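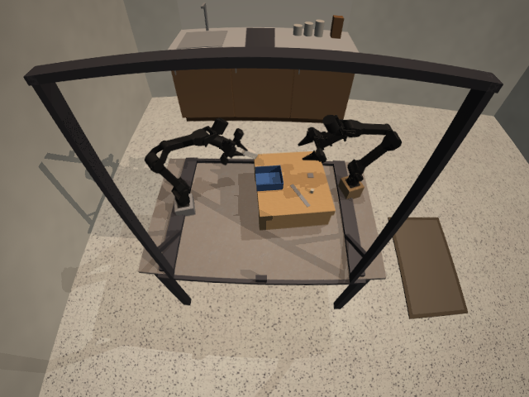 Re: [arms-list] Wide fingers or narrow ones for small parts?

From: Aidan Noonan
To: arms-list
Time: 21:40

Radu Matei wrote:
> We are stuck between two finger sets for a two-arm bench and I would like
> to hear from anyone who has run both. The parts are small: flat strips,
> little plates, a few round bits not much bigger than a pea. They all have
> to end up in a bin. The wide pads are lovely on the strips and hopeless on
> the round bits. The narrow ones are the other way about. Is it worth
> trying this in simulation first, or will the contact model just lie to me?
>
> Also, has anyone used the Staltow controller with two arms on one clock?
>
> Radu

Hi Radu, hi all,

Yes, do it in simulation first! I've been at almost exactly this for most of November and I'm having a great time with it, so forgive the length.

The render at the top is our current test layout. Two arms, one either side of a raised wooden platform, with the blue bin on the platform's left side and three small things to pick up: a long thin grey strip, a flat grey plate and a tiny whitish rounded piece. The gantry and the kitchen along the back wall came with the room model we started from (Oisín Ó Flaithearta built it) and I've kept them because the shadows give the cameras something to cope with. We had a plain white room before that and everything we trained in it was useless as soon as a shadow crossed the table.

We compared two finger sets. The first is the Egan set, tapered and quite pointed, and the second is a wide flat pad that Bülent Akbulut drew up at Cludurley. Same arms, same start poses, 60 tries per object per set, and the object positions shuffled a little each time.

Strip: wide pads win easily. The tapered fingers can lift it, but if they close away from the middle it swings, and then it catches on the bin wall on the way in. Having the arm close nearer the middle helped more than squeezing harder did.

Plate: tapered fingers, by a small margin. Neither set likes it lying flat. What worked was putting one fingertip down on the wood first and sliding it under the edge, and the pads are too thick for that.

Round piece: tapered, no contest. The pads missed it 18 times because the near finger nudged it along before the far one arrived. The tapered set did that twice.

So if you have to choose one set, I'd take the tapered fingers and put your effort into where they close on the strips. If you can have two, put a different set on each arm and let the arms share the work -- that's what we're trying next, and I can't wait to see it run.

On whether the contact model lies: a bit, yes. Ours was far too sticky to begin with and everything looked brilliant. Tomás Doherty took the real pads to his bench at Drisholm, dragged a strip across a board with a spring balance, and we turned the friction down until the two agreed. The success rate fell like a stone but the order of the finger sets stayed the same. I'd trust the simulation for "which is better" and not at all for "how often will it work".

A few things that cost me evenings:

Check the fingertip shape used for collisions as well as the one that's drawn. Mine was a plain box for the first week, so I was really comparing two boxes.

Start with the grippers open and well behind the objects. When I started them directly overhead, the wrists hid the round piece from the top camera.

Save the seed. Run 786 had the prettiest strip pick I've seen and I can't get it back.

As for the Staltow controller, we do have both arms on one clock and it has behaved well. The only trouble was at start-up, when the right arm came up a tick behind the left and stayed there. Starting them both from the same script call fixed it. I haven't tried it with a camera trigger on the same line, so if anyone has, please write in.

Happy to send the scene file and both finger models to anyone who wants them. Radu, if you can tell me the size and weight of your round bits I'll put them in and run the set overnight. I'd like to know where the pads start to cope, as I suspect it's not much bigger than what we've got now.

Cheers,
Aidan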